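Brurkel has made colored wooden shape blocks since it took over the Grirau turning shop, and the product line has changed less than the methods behind it. Vusumuzi Engelbrecht runs production. He answered questions in the finishing room in November, between two batches of cylinders.

The blanks arrive as square stock and rest before cutting. "We hold them until the moisture reading is the same on three days running," Engelbrecht said. "If you cut early, the star moves. The cube moves too, but you will not notice it on a cube."

Stars and hearts are the slow shapes. A cylinder is turned and parted off in one setup. A five-pointed star has five inside corners, and each has to be cleaned before the color goes on. Engelbrecht puts the reject rate for stars well above that for any other shape, mostly for torn grain at the inside corner. The heart has only one such corner, but its two lobes have to match, and a small difference is easy to feel with a thumb.

Color is applied by tumbling. A drum takes 620 blocks of one shape and one color, and shapes are never mixed in a load. "Points dent flat faces," he said. "We learned that with 4,000 hexagons."

The four colors are red, yellow, green and blue. Each is mixed from a water-based stain supplied by Birnance and sealed with a clear coat. Engelbrecht keeps the coat thin. A thick one rounds the edges, and a triangular prism with rounded edges does not sit tight against its neighbor.

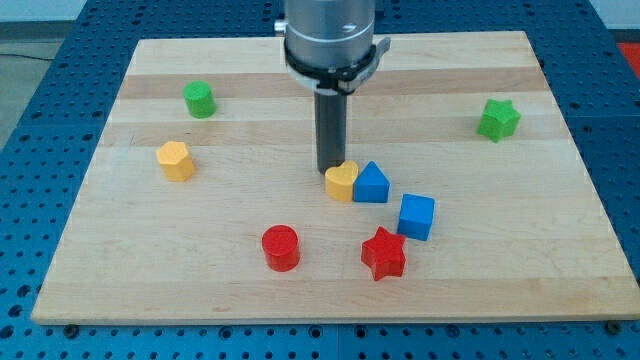

According to Mikkelsen, the color matters less than the edge, and a child sorting by touch will separate a hexagonal prism from a cylinder only if the six corners are left fairly crisp. Engelbrecht agreed in part. He breaks each corner by hand with fine paper, one pass, and checks it against a reference block kept in a drawer.

Asked about standing stability, he was brief. Cylinders and prisms stand if the ends are square. A star will stand on two points if both are the same length. "That is a saw problem, so we fix it at the saw."

A finished batch is sampled at 100 blocks. Each is measured across its widest dimension, wiped with a damp white cloth and looked at under a side light. Any color on the cloth sends the batch back for another clear coat. Of the last star batch, 167 went back to sanding. The hearts were next in line for the drum, in yellow.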